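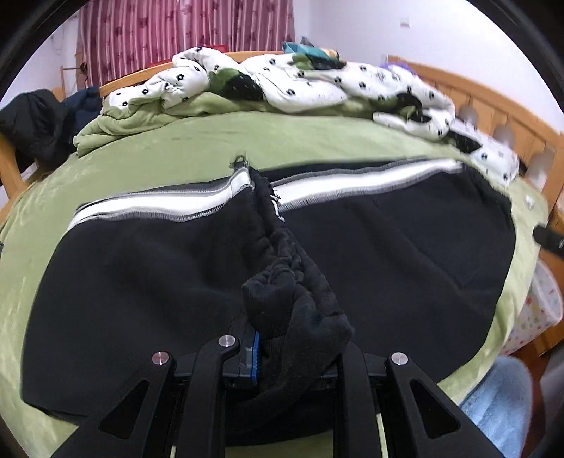

How many clothes do you need for a week-long walk?
Two sets, one for walking and one for sleeping, plus a warm layer and a rain shell. That's the whole talk if you want to duck out for a coffee.

PACKING FOR THE TURKACH TRACK
notes for the walking club night, 6 pm start, talk from memory where poss

Opening
- Hi, who I am, thanks to Reet Petrauskas for the projector and the lend of the hall key
- Toilets out the back, tea after
- Who's done an overnighter? Who's done more than three nights? (wait for hands, don't rush this bit)

The walk
- Turkach Track, 144 km, trailhead at Prindine, finish at the Krūmiņa boat ramp
- 6 days if your knees are good. I took 7, no shame
- Hut most nights, camp on the plateau. July is doable but the plateau gets sleet sideways
- Water at every hut when we went. Ring ahead anyway, tanks get low after a dry autumn
- Last proper shop is Prindine. Servo pies, metho, not much else. Shuts at 5

My first go (tell the story, keep it SHORT)
- 19 kilo pack. Jeans! Three jumpers. A full size towel from the bathroom
- Kęstutis Stankevičius picked it up at the trailhead, put it down again, said nothing
- Left half of it at the first hut. Went back for it by car, two hours of corrugations

Clothes
- Lay everything out on the bed first. All of it. Then start putting things back in the drawer
- Walking set: thin merino top, quick dry pants, gets filthy, stays filthy
- Camp set never leaves the dry bag until the tent's up. Never ever. Even if you're soaked. Especially if you're soaked
- Cotton: fine for the drive home. Leave it in the boot of the car
- Trackie dacks at camp, someone will ask. Fleece or poly ones ok, check the tag. Bulky but. Long john thermals do the same job at half the size
- Socks three pair. Two rotate, one for bed
- Beanie, thin gloves. Spare gloves if you get cold hands like me
- Thongs or crocs for the huts
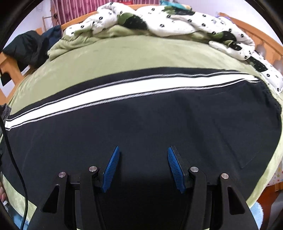
Dark layer laid flat, ready to fold.

Folding v rolling v stuffing
- People get very heated about this. Algirdas Tamošiūnaitė rolls, Laine Lepik stuffs, they still share a tent
- Me: fold the big stuff flat in thirds, roll small stuff, stuff the sleeping bag
- Down jacket loose on top, you want it at every smoko stop
- Rain shell outside pocket. not the bottom. I have stood in hail emptying a pack
- Skip the compression sacks for clothes. Makes a hard little football that won't sit against anything

Pack order
- Bottom: sleeping bag, camp clothes
- Middle against your back: food, stove, fuel upright
- Outside middle: tent
- Top: lunch, first aid, shell if no pocket, map
- Liner bag inside the lot. Garden bin liner is fine, heavy duty, take a spare
- Pass round my pack here so people can feel wher the weight sits. Don't let it knock the projector

Weight
- Aim for around 14 kilos with food and water for this one
- Weigh yourself, weigh yourself holding pack, subtract. Bathroom scales are plenty
- Don't go mad. Cutting the toothbrush handle saves you 5 grams, eating the heavy dinner first night saves you heaps
- Rūta Rätsep's spreadsheet, she's happy to email it, sign up sheet is by the urn

Washing on track
- Socks and undies only. Bucket, at least 100 metres from the creek, tip it on the ground
- No soap in the tarns please, even the eco stuff
- Dry on the outside of the pack with saftey pins

Clenance hut
- Night four, best stop of the lot, wood stove, drying rack over it
- Socks on the rack yes, boots near the stove NO. Soles come off. Show them my old left boot (in the green bag under table)

Questions
- Dogs: no, national park
- Bus back from Krūmiņa: goes 2.15 pm, book it, driver won't wait
- Gaiters: yes for the plateau, snakes and mud
- If time, stove demo OUTSIDE

Stack chairs, key back to Reet.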